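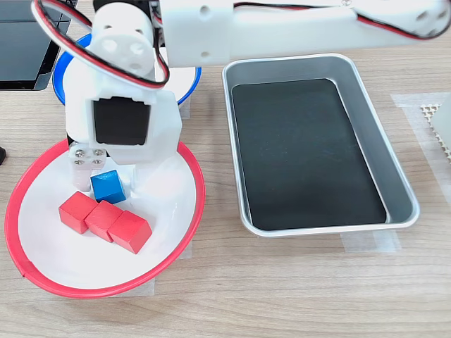 The Skelanell sorting set from Wullon comes in a flat carton: two shallow round dishes, one with a red rim and one with a blue rim, a metal tray, and a bag of wooden cubes painted to match. I paid 21 for it in August and have used it on the same tabletop ever since.

## Dishes

The colored rims are easy to tell apart at a glance. The interiors are pale and flat, so a cube set down stays put. A light dish on a smooth table will still slide when pushed sideways.

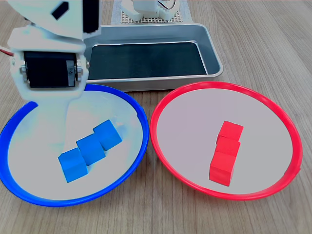 *Cubes sorted by color: three blue in the blue dish, three red in the red.*

## Cubes

Edges are square enough that two cubes pushed together meet along a full face. Paint coverage is good on the red. The blue has a faintly speckled texture, which I don't mind – it gives a slightly better grip. The finish is matte. I compared the set with the Filla cubes I had before, and the Filla paint chipped at the corners within 2 months. None of these have chipped so far.

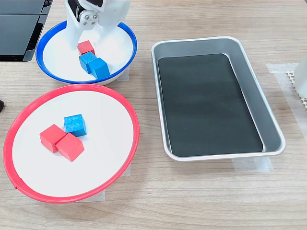 Mixed starts are the better exercise. With both colors in each dish, every cube in the wrong place has to cross to the other side, and the tray gives you somewhere to park one in the meantime.

## Tray

Rounded corners, sloped sides, no sharp edge that I could find. The bag and both dishes weigh roughly 202 grams on my kitchen scale; the tray is extra. It is the part I would keep if the rest wore out.

## Verdict

Good value, decent paint, dishes a little light. The Lukoševičius shop lists spare cubes separately, but I haven't ordered any.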